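4. Setting up the Candar drop-leaf table

Clear the floor first. The Candar opens wider than the drawing on the carton suggests, and the drawing was made by an optimist.

1. Stand the table on its feet and release the catch under each leaf.
2. Raise one leaf until the bracket clicks. Raise the other. If you hear only one click, you have one leaf.
3. Turn the 6 leveling feet by hand until the top stops rocking. Pliers will get you there faster and will also take the thread off.

Note: The Hirlow bracket kit fits this model. The Clondatgate kit looks the same, costs less, and does not fit.

CAUTION: Keep fingers away from the hinge while lowering a leaf. The hinge has no sense of humor.
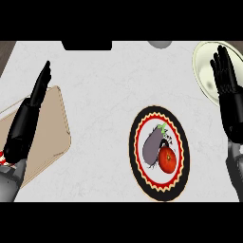

Wait 20 minutes after wiping the top with Quispe oil before you put anything on it. The oil feels ready after five, and this is how rings are made. Pale tops with marble-like veining don't get oil at all, only a damp cloth. A tray with a raised rim, like the beige one on the left, catches most spills, provided it sits fully on the table. Don't park a loaded tray across the join between leaf and center, where a small bump becomes a large puddle.

4. Check the catches again after 2 weeks. New screws settle, usually during dinner.
5. Tighten anything that moved. Stop when it feels firm.

Note: Leftover washers are normal. Leftover screws are not. Go back to step 1 and look under the leaf you were sure about.

To fold the table, see section 5.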